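Community Help > Workplace Comfort > Headsets and Hearing Protection

Sore spot on top of head from headset band, worse on one side

Mareike Heitmann

I work phone support from home and wear a single-ear headset for most of a shift. It is a Harms model with a steel band, a thin foam strip under the top of the band, and a flat rest pad above the ear on the side with no speaker. By early afternoon I have a sore spot on the crown, a little left of center. By evening it has turned into a dull ache that reaches the temple on the same side.

What I have tried so far:

Loosening the band by two clicks. The sore spot improved slightly but the headset slides forward when I look down at the keyboard.
Tightening it again and wearing it farther back. The sore spot moved back too.
A knit cover over the foam. No difference except that it is warmer.

I wear glasses, thin metal arms, and my hair is short. The headset is not heavy. I had a cheaper one from Zovus before this and did not have the problem, but I also worked shorter shifts then, so I can't say if that means anything. Is this a fit problem, a padding problem, or do I need a different type?

Malte Eichhorn

Get a double-ear one. Single-ear headsets are always crooked. I switched and never looked back.

Marlene Reinholz

The sore spot and the temple ache probably have different causes, so I would treat them separately.

A headset is held on by two forces. One is the clamping force of the band, which pushes inward at the ear pad and at the rest pad. The other is the weight, which is carried partly by friction at those pads and partly by the band where it crosses the top of the head. If you reduce the clamp, friction drops and more of the weight goes to the top. If you increase it, the top is relieved and the sides are loaded. Your two clicks are a different matter. The click adjustment on most headsets changes the length of the band, and the clamp only changes as a side effect. Extending the band lowers the pads and lifts the top of the band away from the crown. Check which one your adjustment does before you change anything else.

A single-ear headset has a second problem. The speaker, boom and cable entry are all on one side, so the center of mass is off to that side. The band tends to rotate toward the heavy side, and the foam strip ends up bearing on one edge. That fits a sore spot left of center if your speaker is on the left. You did not say which side it is on.

I would go in this order:

Put the headset on in front of a mirror. The band should run straight over the head from ear to ear. If the rest pad is higher than the ear pad, extend the rest pad side until they are level.
Press the foam strip with a thumb. If you feel the steel through it with light pressure, the foam is finished. Thin foam strips compress permanently, and a fabric cover adds almost nothing. Replace it with a wider pad. Judport sells a clip-on one 14 mm thick, and mine fits a steel band without glue.
Support the cable. Clip it to your collar with enough slack to turn your head. A hanging cable pulls the heavy side down all day.
Swap sides halfway through the shift if the boom rotates.

For the temple, look at the glasses. The rest pad may be pressing the arm against your head. Move the pad up until it sits clear of the arm.

The same thing applies to anything worn on the head with a part fixed to one side. More mass or a longer overhang on that side means more rotation, and the band has to be seated correctly to resist it. 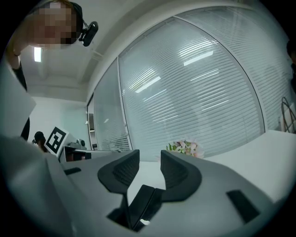 Band over the top of the head, camera unit mounted at the side.

With a headset that has weight at the side like that, I would want a wide top pad first and a firmer clamp second. Yours is a lighter case, but the reasoning is the same.

Steel bands can also be bent to reduce the clamp. Leave it on a stack of books slightly wider than your head for some 12 hours and try it again. Do not bend it sharply by hand near the hinges, where it can kink.

Annelore Albers

Agree with most of that. One correction: a double-ear model balances better but it is also heavier and usually clamps harder, so with glasses it can make the temple worse. Try one on for a full shift before buying if your employer allows it.

Also, if the ache continues on days when you are not wearing the headset, ask a doctor about it. Neck posture can produce pain in the same place. My own "headset headache" was a monitor set too low.

Mareike Heitmann

Speaker is on the left. The rest pad was clearly higher, and I can feel the steel through the foam. I have leveled the pads and ordered a thicker one. Cable is now clipped to my collar.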